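Ticket 126 – Table surface out of level, round items roll towards front
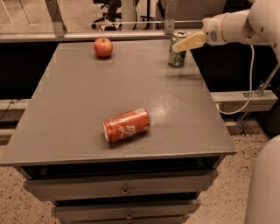 Grey drawer table, Veltitz room. Coca-Cola can on its side, apple and green can further back.

Status: Closed
Category: Furniture / fittings
Site: Carovness
Opened: August 21, 2021

Reported fault
Cans and fruit put down on the grey table do not stay put. Anything round drifts to the front edge within a minute or so. Drawers also reported as opening by themselves when the room door is shut hard.

Environment
Wooden table with drawers, painted matt grey. Moved from the Ngui store in April. Floor is speckled beige, terrazzo-like. No earlier tickets against this table.

Log

Entry 1
Spirit level placed front to back. Bubble off centre, front low. Side to side within the lines. Measured fall is 6 mm over 1,000 mm, taken with a straight edge and feeler stock.

Entry 2
Checked whether the top itself is bowed. Straight edge laid on both diagonals, no gap worth recording. Top is sound. Fault is in the feet or the floor.

Entry 3
Drawers emptied and table lifted. Both front feet are missing their felt pads, rear pads still fitted. Floor tested in the same spot with the table out of the way: falls slightly to the front as well, which accounts for the remainder.

Entry 4
Fitted 2 Clikberg screw-in levelling feet at the front, 30 mm thread. Left foot bottomed out early – pilot hole was full of old glue. Drilled out and refitted. Rear pads left as they were.

Entry 5
Level rechecked front to back and on both diagonals. Bubble central. Can laid on its side at four positions and left for ten minutes each time, no movement. Drawers stay shut with the door slammed.

Resolution
Front feet replaced and adjusted. Lock nuts tightened by hand only, do not use a spanner on them. If the table is moved to another part of the room the feet will need setting again – raise a new ticket and quote this one.

Outstanding
Glare on the top from the overhead light was mentioned in the same report. Not a furniture fault, passed to electrical.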